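Collecting by hand at Prera: an interview with Sieglinde Weidemann 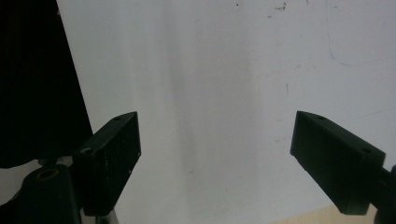 The hand-held gripper with its fingers open, facing a white wall.

Sieglinde Weidemann runs data collection at Prera, a small group in Bloxham that trains manipulation policies for kitchen and bench tasks. Her team records with a hand-held gripper that carries its own camera. In January they finished the first set for a task called Gekby, in which a cup is picked up and put on a shelf.

The target was 30 good examples per operator per session. "We reach it most mornings," Weidemann said. "After lunch the hands get slower and the paths get longer. The model learns the long paths too, so we stop at 17 in the afternoon."

Each recording starts with the fingers wide apart and nothing in the grip. Weidemann is strict about this. "If the operator starts half closed, the width signal begins at a different value and the policy treats it as information. We threw out a whole session over that."

She is less strict about backgrounds. The early sets were recorded against a clean screen, and the policy did badly when moved to another room. "Marks on a wall are fine. Scuffs, pen lines, shadows - leave them. I would sooner have seven untidy rooms than one tidy one."

Labelling is done in Flonetel, an in-house tool that splits each recording at the moments the grip opens or closes. Operators check the splits themselves on the same day. Weidemann tried giving the job to a separate person and dropped the idea after eight sessions. "They could not tell a slip from a deliberate release. The operator remembers."

Failed grasps are kept, under their own label, and are left out of the first round of training. Whether they help in the second round is still open. "On Gekby we saw a small gain, but the test set was small as well," she said. The next task uses a drawer, and the start position for it has yet to be fixed.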